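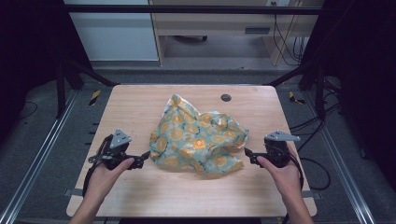 About Parnar

Parnar is a household linen shop and folding school. We sell printed cotton and linen cloths for kitchens and tables, and we teach people how to wash, press, fold and store them. The shop is at the front of the building and the classroom is behind it, through the door next to the register. Most of our customers come in for one and end up asking about the other.

The business was started by Keerthana Kulkarni and Suha Awad. Keerthana had worked in hotel laundries, first on the pressing line and later running the linen room. Suha had a stall selling tea towels and aprons at the Saturday market. They met when Keerthana bought some towels from the stall and came back the next week to say that the hems had twisted in the wash. Suha changed her supplier. A year later they signed a lease together on a former shoe repair shop in the Venkataraman Building, and that is still our address.

What we sell

We carry tea towels, napkins, tablecloths, runners, aprons, bread cloths and plain flour-sack towels. Everything is cotton, linen or a blend of the two. We don't carry microfiber or polyester. We get asked about both, and there are other stores in town that stock them.

Prints change twice a year. Fruit prints sell best, and citrus sells best among the fruit. We keep citrus slices in orange and yellow on a green-blue ground all year now, after one winter when we let them run out and heard about it daily. Lemons on white, figs and plain stripes come and go. If you want to match something you bought from us before, bring it in or send us a photo, and we will check what is on the back shelves. We can't promise an exact match. Dye lots vary, and a cloth that has been washed every week for two years will be lighter than a new one off the same roll.

All our towels and napkins are washed once before they go out on the shelf. This takes out the sizing and most of the shrinkage. It also means they don't look as crisp as the ones you see in a department store. We think that is a fair trade, and they will dry a plate the first time you use them.

Hemming is done in the building. We can cut tablecloths to size, with a plain or a mitered hem. Allow 10 working days, longer before the holidays.

What we teach

The basic class is called Cloth to Shelf. It runs for two hours on a weekday evening and covers the whole route from a pile of clean laundry to a closed drawer. You start with a bunched-up towel on the table. You find the corners, shake it out, lay it flat, smooth it from the middle and fold it. Then you do it again with the next one. It sounds like very little to fill two hours, and people are often surprised at how quickly the time goes.

We teach three folds for tea towels:

The thirds fold. Lengthwise in thirds, then in half and in half again. Good for a drawer, because the towel stands up on its edge and you can see every print at once.

The flat quarter. In half, in half again, and stacked. This is the quickest and works best on open shelves.

The bar fold. Lengthwise in half, then over an oven handle or a rail with the hem to the back. Suha uses this one for the window display.

Students bring some of their own cloths as well as using ours. Please bring ones you really use. Stains are fine. A towel that has been through the dryer too long and won't lie flat is more useful in class than a new one, and we would like to see it.

Other classes cover napkins, fitted sheets, tablecloth storage and stain removal. The fitted sheet class fills up first. It is taught in pairs at the long table, and you don't need to come with a partner. The stain class is on the first Thursday evening of the month and has a small extra charge for materials.

We also do a Saturday morning session for children aged seven and up. They fold napkins and small towels and take home the one they liked best. An adult needs to stay in the building but doesn't have to join in. There is coffee in the shop.

How we go about it

Keerthana teaches most of the classes and wrote the original handouts. Her method comes from the linen room, where the same items had to be folded the same way by everyone on every shift. She has relaxed it for home use. The main points are still there.

Find a corner before you do anything else. If a cloth is in a heap, pull at the edge that is showing and follow it along until you get to a corner. Grabbing the middle only moves the heap.

Use the table. Folding against your chest is fine for one towel, but the folds drift and after a few you have a leaning pile. A flat surface at hip height is easier on the shoulders as well.

Smooth outward. Use the flat of your hand, and go from the middle to the edges. Small creases will come out of slightly damp cotton this way without an iron. Linen needs to be a little damper than you would think.

Check which side is up. With a printed cloth, the right side should finish on the outside, so you start with it face down. People forget this one more than any other, including us.

Iron only if you want to. Keerthana irons everything. Suha irons napkins and leaves the rest — her towels have never been pressed and her kitchen drawer looks perfectly good. Both of them will give you their opinion if you ask.

The shop and the classroom

The shop has shelves down both sides and a cutting counter at the back. Towels are on the left as you come in, table linens on the right. Seconds are in the baskets under the counter. These have a crooked hem or a misprint and are sold at a lower price. There is nothing wrong with the cloth itself, and a lot of people buy them for drying the dog.

The classroom is a plain room with a sink, a washing machine, a drying rack and our work tables. We work on pale tables as far as we can. Dark prints and light prints both show up well against them, and so does any lint. There are stools for anyone who would like to sit, though most people stand. If you need a lower table, tell us when you book and we will set one up for you.

There is one step at the front door. The side entrance on the parking lot is level, and we will open it for you if you ring the bell.

Who we work with

We run sessions for other groups when the classroom is free. In the past these have included new staff from bed and breakfasts, a church kitchen team and students on a life skills course run by Mindbridge. Group sessions last 90 minutes and can be set up around whatever the group has to fold. One caterer brought 109 napkins and took them all home done.

Dratis, the print studio upstairs, makes two of our designs each season. Their screens limit us to short runs, so when those towels are gone they are gone. We put a card in the window when a new one is ready.

Old cloths

You can bring worn-out towels and napkins back to us, bought here or elsewhere. They should be clean and dry. The ones with some life left are used in class for practice. The rest are cut up into cleaning rags and sold by the bundle, and we took in 400 cloths for this last year. We can't take bath towels or bedding, as we don't have room to store them.

Prices and booking

Cloth to Shelf costs $40 per person, with the handout and one tea towel of your choice from the class shelf. You can book at the register or by phone. If you have to cancel, let us know two days ahead and we will move you to another evening. We keep a waiting list for the fitted sheet class and call people in order.

Gift cards can be used for classes or in the shop. They don't expire.

Opening hours

Tuesday to Friday, 10 to 5:30
Saturday, 9 to 4
Closed Sunday and Monday

On class evenings the shop stays open until the class begins. Parking is free in the lot behind the building after 5.

Page last updated Feb 20, 2023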